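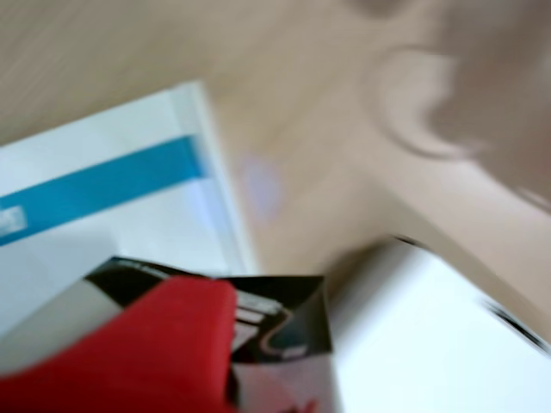
4. Unpacking and Checking the Cartons

Your order comes as one or more white cartons with a blue stripe. The stripe tells you which product family you bought. The label tells you which item in that family you bought, and the two should be read in that order, as several customers of the Brestden shop have learned while holding the wrong shelf.

Before you start, clear a flat surface longer than the carton. A wooden tabletop is fine. A bed is not a flat surface, whatever your bed has told you.

4.1 Laying out the carton

1. Set the carton down with the striped face up. Let it lie flat. Cartons stood on end have a short career.

2. Find the order label on the short end and compare it with your packing slip. Items in the Symonenko line have a code that starts with 629. If yours starts with anything else, stop and go to section 9, Returns, while the tape is still on.

3. Look over all the corners. A soft corner is normal after shipping. A corner you can see through should be photographed before you go any further.

4. Slit the tape along the short end with the blade held shallow. The manual you are reading was packed directly under the tape in early shipments, and a number of copies came back to us in halves.

CAUTION: Do not open the carton by pulling the long flap. It will open, and so will the parts bag.

4.2 If you have a second, smaller carton

Small boxes hold fittings and are sold separately from the large ones. Keep the two together until you have checked both against the slip. Rami Chidiac in our parts department answers the phone for missing fittings, and by his own tally most of them are later found inside the box the caller was about to recycle.

1. Place the large carton on the floor with a clear path on both sides.

2. Lay the small box on top of it while you read the labels. Do not leave it there when you open the large one. 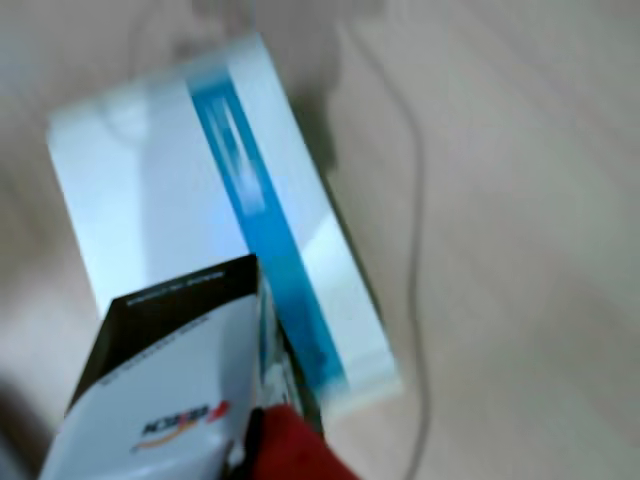

Figure 4-2. Large carton with the blue stripe, small box over its lower part.

3. Move any cable out of the way before you slide the large carton. Cardboard goes over a cable once and brings it along the second time.

4. Open the small box over a bowl or tray. The smallest bag holds 20 screws, and they roll.

NOTE: The large carton can be dragged a short distance on a smooth floor. On carpet, get another person. The other person should be told in advance that they are helping.

4.3 Keeping the packaging

Keep both boxes for 74 days, the full return period. We know they are large. Siham Srour, who wrote the returns policy, keeps hers behind the sofa and reports no ill effects.

Returns go to the Skirnomcombe warehouse in the original carton, inner trays included. If you have already flattened it, tape the long seam first and then the ends, using tape at least two inches wide. Gift ribbon has been tried.

Continue to section 5, Sorting the Fittings.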